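Programs > Displacement Response > Grantee Reports > Hernura

Search reports Enter keyword Go

Hernura District Shelter and Water Support
Interim progress report to the Sultthorpe Fund
Prepared by Lahcen Amrani, program manager

Last updated: September 14, 2024

Summary

The grant covers emergency shelter, drinking water and household kits for families displaced by flooding along the Skernetti River. The target is 1,000 households across Hernura town and the Hajji settlement. By the end of this reporting period 737 households had been registered and had received at least a shelter kit. Registration in the two upper valleys is behind schedule and is covered under Delays.

Shelter

Kits went out from the Hernura depot in two rounds. Each kit holds tarpaulins, rope, fixings and a hand tool set. The second round was held up at the river crossing for three days while the approach road was regraded. Families staying with relatives were moved to a separate list in July, at the district office's request, so that they could be given cash for repairs in place of materials. We agreed to this, and the budget line was split with your approval.

Sixty of the registered households have started rebuilding on their old plots. The district engineer has not yet cleared the plots nearest the river. We have asked for the decision in writing, as verbal advice has changed twice.

Water

There are 12 tap stands working in the Hajji settlement, all fed from the same storage tank. Chlorine is tested each morning at the tank and at the farthest stand. Low readings were recorded on two days and the dose was corrected both times. Trucking continues to the upper valleys and is the most expensive part of the water budget – a piped extension would cost less over a year but needs land access we do not have.

Delays

The upper valley registration team lost most of August to road closures. Tsutomu Honda took over field coordination at the start of the month and has rearranged the visits so that both valleys are done on one trip. We now expect to finish registration six weeks later than planned. This does not change the total budget, but we will need to move part of the transport money into the next quarter.

Household kits

Distribution of cooking sets, blankets and jerrycans has begun in Hernura town. The supplier replaced one short shipment of blankets at no charge. Households in the settlement will be served next, from the same stock.

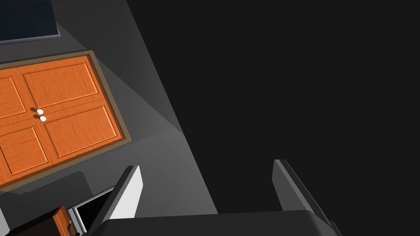 Next period

- Complete registration in both upper valleys.
- Get a written decision on the riverside plots.
- Pay the first round of repair cash to families staying with relatives.
- Send the revised transport budget for approval – a draft is with our finance office now.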